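Skakulley Home Forum > Kitchens > Sealing a countertop: yearly or not at all?
Page 2 of 2

larnwood_dee
Back to the original question. The installer told us to reseal every year. My brother-in-law has the same stone and has never touched his in nine years. Ours went in last December and the quote for a reseal is $639, which seems like a lot for wiping on a liquid. Has anyone skipped it?

potrack
I skipped it for years on light granite. Got one oil stain by the stove, the size of a quarter. A baking soda paste under plastic wrap pulled most of it out after two tries.

Andri Hofstetter
Do the water test before you pay anyone. Put a spoonful of water on the counter and leave it for fifteen minutes. If the stone under it goes dark, it needs sealer. If it doesn't, wait and test again next year. Test near the sink and near the stove, as those spots wear first.

mrs_ilton
$639 is robbery. A bottle from the hardware store does a whole kitchen. Wipe on, wait, buff off. The only way to mess it up is letting it dry on the surface, and then you have a haze that takes an afternoon to get off.

larnwood_dee
Thanks. Did the water test this morning. Dark by the sink in under ten minutes, no change anywhere else. So do I seal the whole thing or only the part by the sink?

potrack
Only the sink end. The rest won't take any.

Andri Hofstetter
I'd do the whole counter. You already have the bottle open, and what doesn't soak in gets buffed off anyway. Doing part of it can leave a line if the stone is honed — polished is more forgiving.

potrack
I've done part of mine twice and there is no line. It's polished, so maybe that's the difference.

grout_and_about
Slightly different view. I think people worry too much about stains on speckled stone. We had a white quartz counter in the last house and every coffee ring showed. With a busy pattern you lose crumbs, never mind stains. I'd worry more about acid on marble, and that's a separate problem that sealer doesn't fix.

mrs_ilton
Disagree. A busy pattern hides the stain until it's too old to lift. I'd rather see it the same day. My sister's counter was bad all along one side and she found out when she moved the toaster.

grout_and_about
Fair, but then she had a toaster on it for years and never knew. Was it a problem?

mrs_ilton
It was when she sold the house.

rueggfan2
Which sealer are people using? I bought the Rüegg one and it smelled up the kitchen for two days. Worked fine otherwise.

Andri Hofstetter
Water-based ones smell less. I open a window and do it in the evening so it can sit overnight. Keep food off it until the label says it's cured.

larnwood_dee
It's polished, so I'll do the whole thing myself and skip the quote. Last question, about pattern. My mother is redoing hers and wants something busy. I told her to go plainer. Is this kind of speckle too much for a small kitchen?

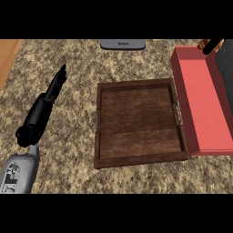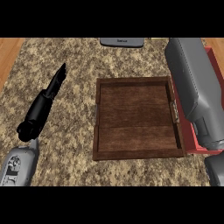 Replies on pattern

potrack
Not too much if the cabinets are plain. I'd stay away from a patterned backsplash with it.

grout_and_about
Let her have it. She's the one wiping it down.

mrs_ilton
Get a big sample and leave it in her kitchen for a week. Look at it at 7 in the morning and again with the lights on at night. Small samples all look fine in the store.

larnwood_dee
She has a sample already, the size of a playing card. I'll ask the yard for a larger one.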